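Cletthorpe 华人生活论坛 > 出行与道路 > Jinness 桥单向交替通行方案，大家怎么看

楼主：桥西老周
Jinness 桥的事应该不少人收到信了。我把信里的内容整理一下，没收到的可以参考。

桥面从双向两车道改成一条车道，两头装信号灯，交替放行。限重改为 3 吨，超过的车走 Stimville 北面的绕行线。上游一侧腾出来的宽度加高路缘，给行人和自行车用。施工从十月开始，夜间作业，晚上八点到早上六点封桥，白天按临时信号灯放行。完工以后信号灯留下来，改成固定的。

信里说这么做的理由是桥的边梁承载力不够，大车两两会车时靠边太近。设计单位是 Hoshino，联系人写的是 Yuto Kuroda，后面有邮箱和电话。

我住桥西，每天过桥去 Stimville 上班。我的意见是限重可以接受，单车道不能接受。信里给的流量是每天 2,239 辆，我看了一下附表，这个数是两个方向加起来的全天数，没有把早高峰单独列出来。早上七点半到八点半这一个小时才是问题所在，平均数说明不了什么。

想听听其他住在附近的人的看法，特别是东头坡上那几条路的。

2楼：kettle_lin
我住东头坡上。信收到了，看得不太明白，谢谢整理。

我关心的是排队会排到哪里。信号灯装在桥东头的话，车往后排就排到坡上的路口了，我们从小路出来要右转，现在都要等半天。信里有没有说停车线的位置？

3楼：桥西老周
回2楼：有一张平面图，东侧停车线在旧磨坊门口那个弯的前面。小路口画了一个黄格网，意思是不许停在里面。至于有没有人遵守是另一回事。

4楼：Stim开货车的
我开七吨半的，给几家餐馆送货，限重一下来我就过不了桥了。

绕行线走北面，要穿过 Stimville 镇上的环岛。早上那个环岛本来就堵。一天来回四趟，油钱时间都是我的。信里写“对商业车辆影响有限”，不知道是谁得出来的结论。我没有接到过任何问卷，我认识的几个开车送货的也没有。

5楼：慢车道
楼上的情况我理解，但是限重这一条我觉得没有商量的余地。桥是老桥，边梁检测不合格，那就只能减轻负担。要么限重，要么换梁，换梁要全封，封起来谁都不能过。

单车道我也支持。我骑车过那座桥，现在没有路肩，后面的车要么贴着你超，要么跟在后面按喇叭。有一次冬天傍晚下班，对面来一辆拖拉机，后面一辆面包车还要超我，我只能停下来贴着护栏站着。腾出一侧给行人和自行车，这件事很多年前就该做了。

6楼：桥西老周
回5楼：骑车过桥不舒服我承认，我也走过。可是代价要算清楚。一天有多少人骑车过桥，信里没有写。机动车写到个位，自行车和行人一个数都没有，这份资料不完整。

7楼：慢车道
现在没人骑，就是因为现在没法骑。拿现在的人数去决定要不要修，永远得不出要修的结论。

8楼：豆腐店二姐
插一句，校车怎么办？我家孩子坐的那辆是中型车，空车重量我不知道，加上孩子肯定不止 3 吨。信里写了校车和公交吗？

9楼：桥西老周
写了一行：“定线公共汽车及校车安排另行通知。”没有更多内容。

10楼：豆腐店二姐
那等于没写。十月开工，孩子九月就开学了，中途换路线最麻烦。我去问学校。

11楼：路政旧人
我以前在别的郡做过几年信号配时，现在不做了，说一点技术上的，供参考。

单车道交替放行的效率，主要看两个东西：一个是受控段有多长，一个是全红清空时间。受控段就是两条停车线之间的距离。桥本身不长，可是如果东侧停车线放到磨坊那个弯前面，受控段就把弯也包进去了。车从一头开到另一头要多少秒，全红就至少要留多少秒，自行车慢，还要再加。每个周期里两次全红，这段时间谁都不走。

所以同样是单车道，停车线往桥头挪近一点，排队可以短很多。问题是弯道视距，挪近了，后面来的车转过弯才看见队尾，容易追尾。设计的人放在弯前，多半是出于这个考虑。要解决可以在弯前加一块队尾预警牌，带检测的那种，费用不算高。

至于流量，每天 2,239 辆对单车道信号控制来说不算大。我见过流量更高的也运行得下去。老周说要看高峰小时，这个说得对，一般高峰小时占全天的一成上下，但是这条路通勤的多，比例可能会偏高，方向也偏。早上大部分是往 Stimville 去，晚上反过来。配时不能两边对半分，要按时段走不同的方案，或者用感应控制。信里如果没写用哪一种，值得发邮件去问。

12楼：kettle_lin
谢谢路政旧人，看懂了一大半。那小路口出来的车算在哪一头？我们右转出来是插到队里去的。

13楼：路政旧人
回12楼：不单独给灯的话，你们就是靠别人让。黄格网有用，前提是前面那辆车自觉。要求他们给小路口加一个检测和一个短相位也可以，但是多一个相位，全周期就更长，主路的人会有意见。我个人倾向于先用黄格网，运行三个月看看。

14楼：桥西老周
我已经发邮件给 Hoshino 了，问了四件事：高峰小时流量、停车线位置能不能前移、信号灯是固定配时还是感应、校车怎么走。有回信贴上来。

15楼：Stim开货车的
麻烦加一条，持许可证的送货车能不能在夜里或者清早单车过桥。桥上只有一条车道以后，大车两两会车的情况不就没有了吗？那限重的理由少了一半。

16楼：慢车道
15楼这个问题问得好，我也想知道答案。

17楼：桥西老周
好，补发了一封。

18楼：阿澄在坡上
说一下我参加说明会的情况。昨天下午四点在 Cletthorpe 图书馆楼上，来的人比椅子多，后面站了一排。Hoshino 来了两个人，主讲是 Yuto Kuroda，另外一位负责放图。郡里也来了一位，没怎么讲话。

我做了笔记，回家后在厨房里整理出来，尽量按他讲的顺序写，有漏的请当时在场的人补充。

第一，关于边梁。去年的检测发现下游一侧的边梁有锈胀，混凝土有几处脱落，钢筋露出来了。他们放了照片。中间几根梁状态可以。所以方案是让车走中间，离开边梁。单车道的起因在这里，行人和自行车道是顺带得到的，不是为了修自行车道才缩窄车道。这一点他讲了两遍。

第二，关于排队。他们做了模型，早高峰西侧往 Stimville 方向最大排队长度 900 米，出现在八点前后，持续时间不长。在场的人对这个数反应比较大，有人当场说 900 米就排到教堂了。他说这是按固定配时算的最不利情况，用感应控制以后会短，但是具体短多少，新的模型还没有跑完。
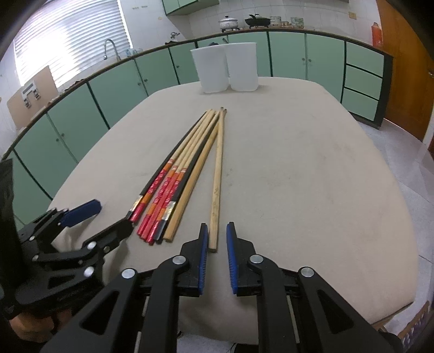 第三，关于绕行。3 吨以上的车一律走北线，多出来的路程他没有给准确的数，说要看从哪里出发。有一位开农机的老先生问，拖拉机到对岸的地里去，以前过桥几分钟，现在要穿过整个镇子，收割的时候怎么办。郡里那位回答说可以申请临时通行，一事一批。老先生说收割看天气，批下来雨都下完了。这个问题没有结论，他们记下来了。

第四，关于工期。夜间封桥，晚上八点到早上六点，急救车和消防车另有安排，封桥期间对岸由 Stimville 那边的站出车。有人问噪音，凿混凝土的工序安排在晚上十一点以前，之后只做安静一些的。下雨太大不能做防水层，工期会往后推。

第五，有人递了联名信，570 个签名，要求保留双车道，改为换掉下游边梁。郡里收下了，说会书面答复。

我自己的看法：讲解的人态度不错，问到不知道的就说不知道，没有绕圈子。但是高峰时段的模型没有跑完就把信发到各家，次序不太对。

19楼：桥西老周
感谢18楼，写得很清楚。900 米这个数信里完全没有提。我从家里出来上主路的位置，离桥头比 900 米近，也就是说最堵的时候我连主路都上不去。

联名信我签了。换梁的费用有没有讲？

20楼：阿澄在坡上
讲了一句，说换梁要从另外的预算里出，这几年排不上。没有给金额。换梁期间要全封，他估计要跨一个冬天。

21楼：慢车道
那就很明白了。现在不做单车道，边梁继续坏下去，最后就是突然全封，大家一起绕 Stimville。签联名信的人有没有想过这个结果？

22楼：桥西老周
想过。我宁可全封一个冬天，一次做好，也不愿意装一对永久的信号灯，每天早上堵，堵到我退休。临时措施要有期限，信里写的是“固定信号灯”，没有写期限。

23楼：Stim开货车的
我不同意全封。全封小车也绕，环岛就彻底走不动了，我那几家店的早货没法送。老周你在公司上班，晚到一点打个招呼，我晚到人家就开不了张。

24楼：kettle_lin
我也不赞成全封一个冬天。我母亲每个月要去对岸的诊所，现在坐公交过桥，绕路的话那班车还开不开都不知道。

25楼：桥西老周
好吧，这两点我没有考虑到。我改一下说法：信号灯可以装，但是要写明期限，同时把换梁列进计划，给一个年份。

26楼：路政旧人
25楼这个提法在程序上比较容易得到回应。单纯反对，答复通常是“意见已记录”。提一个具体的条件，他们得正面回答做得到还是做不到。

另外 900 米那个数我说一下。固定配时算出来的最大排队，一般是一个周期里最长的那一瞬间，不等于整个早高峰都排那么长。但是即便只看一瞬间，也说明西侧绿灯给少了，或者全红留得太长。我猜他们是按自行车的速度留的全红，上游那侧既然已经有了隔开的自行车道，自行车不走受控段，全红就可以按机动车算。这一条建议谁写意见的时候加上去。

27楼：慢车道
要看自行车道是双向还是单向。信里的图我看只画了一个箭头。如果只有一个方向，往另一个方向骑的人还是要走车道。

28楼：阿澄在坡上
我问过这个。自行车和行人共用，两个方向都可以走，宽度刚好够标准，会车的时候要慢。箭头是制图漏了一个，他当场说会改。

29楼：慢车道
那26楼说的就成立。推婴儿车的和骑车的挤在一起，宽度刚够标准，实际用起来不会很舒服，不过比现在强。

30楼：南岸种菜
我有不同意见。共用道两个方向，夜里没有灯，桥面冬天结霜，骑车的从坡上下来速度很快。我每天傍晚遛狗走那座桥，现在至少车会让我，以后是自行车从背后过来，听都听不见。要做就要有灯，要么让骑车的下来推。

31楼：慢车道
下来推这个要求不现实，没有人会照做。装灯我赞成。

32楼：南岸种菜
没人照做就装一道错开的栏杆。

33楼：慢车道
错开的栏杆三轮货运车和轮椅都过不去，新的设计规范已经不建议用了。

34楼：路政旧人
两位可以都写进意见里。照明一般不难加，桥头已经有信号灯的供电。坡脚那里可以做一段粗糙一点的铺面，让速度降下来。

35楼：桥西老周
Hoshino 回信了，Yuto Kuroda 本人回的，我把意思翻成中文，尽量不加我的理解。

一、高峰小时流量会在修订版文件里补上，文件放到郡里网站上，到时候另发通知。
二、东侧停车线位置受弯道视距限制，目前不考虑前移。如果加装队尾预警标志，可以重新评估。
三、施工期间的临时信号灯采用固定配时，分早、晚和其他时段三套方案。永久信号灯采用感应控制。
四、校车和公交由郡里负责，他已经把邮件转过去了。
五、关于送货车持证过桥：单车道以后荷载位置移到中间，限值有可能放宽，但是要等桥面加固做完、重新验算以后才能确定。施工期间维持 3 吨，不设例外。

我觉得第五条对4楼是有希望的。

36楼：Stim开货车的
看到了，谢谢。施工期间没办法就没办法，我跟店里商量把早货改到前一天傍晚送，封桥之前小面包车还能跑一趟。七吨半的走北面。验算什么时候出来？

37楼：桥西老周
没有写。我再问。

38楼：豆腐店二姐
学校回我了。校车公司已经知道，方案是桥西的孩子改由一辆小车接，在桥头停车场换乘，早上提前二十分钟出门。具体站点开学前通知家长。提前二十分钟，冬天天都没亮，不过总算有个说法。

39楼：kettle_lin
桥头停车场就那么几个位置，早上遛狗的、钓鱼的都停在那里，再加上校车换乘，还有排队的车。南岸种菜你是不是也停那里？

40楼：南岸种菜
我走路去，不停车。钓鱼的天没亮就来了，一停停到中午。要留校车的位置得画线，不画线没有人让。

41楼：豆腐店二姐
好，我跟学校说画线的事。

42楼：桥西老周
补充一个：意见提交可以在网上填，也可以写信寄到郡里公路处，信封上注明 Jinness 桥。网上的表每栏有字数限制，超过了会直接截掉，不提示。我第一次填就丢了半段，建议先写在别的地方再粘进去，提交前往下拉看一眼。

我准备写的几条：永久信号灯写明期限，换梁给年份；西侧早高峰绿灯加长；全红按机动车速度计算；东侧加队尾预警，停车线重新评估；共用道照明；校车换乘处画线。限重我不写了，开货车的那位自己写更合适。

43楼：慢车道
除了第一条，其他的我可以照着写。第一条我不反对也不支持。信号灯撤了以后自行车道还在不在，你得写明，不然将来换完梁又变回双车道，等于白做。

44楼：桥西老周
换完梁桥面宽度有可能增加，到时候两样都放得下。这个我可以加半句。

45楼：慢车道
加半句可以。

46楼：阿澄在坡上
更正一下我18楼的第四点，有当时在场的邻居告诉我，十一点以前凿混凝土指的是东侧桥台附近有住户的那一段，桥中间不受这个限制。我当时没有听清楚，抱歉。

47楼：kettle_lin
桥中间离我家也不远……夏天开窗睡觉听得见河水声的。好在十月以后窗都关了。

48楼：Stim开货车的
表填完了，限重和验算时间都写了。老周有回信麻烦在这里说一声，我白天开车看不了邮箱，晚上会上来看。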